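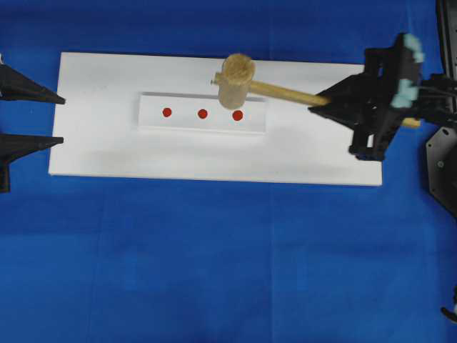 Clomer wooden mallet -- bench review
Monday
By Neusa Bastos

The Clomer is a small mallet in pale, unfinished wood with a cylindrical head. I bought it for tapping work on acrylic bar, where a steel hammer marks the surface. The handle passes right through the head and leaves a short stub on the far side. A small metal screw sits on that stub.

For testing I put a clear acrylic block on a white board and used three red dots in a row as targets. I gave each dot 12 light taps, then went over the block with a loupe. No bruising or crazing on the acrylic. Landing on the dots was easy enough at low force. At higher force the block crept along the board, so clamp it for anything heavier.
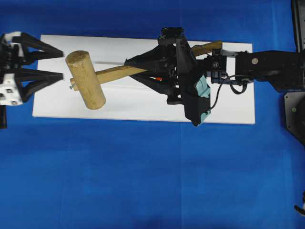 Balance is well toward the head, as expected with a handle this slender. Choke up for fine work. The striking face has a rough grain and picks up scuffs early; 2 minutes with fine sandpaper cleans it up. The wood comes without oil or varnish, and I would seal it before storing it in a damp shed.

Kamrul Mollah lent me his Skatham for comparison. It is heavier and better finished, but harder to place accurately on a narrow bar.

Check the screw now and then. Mine needed nearly a quarter turn after the first session.

Rating: 3 out of 5.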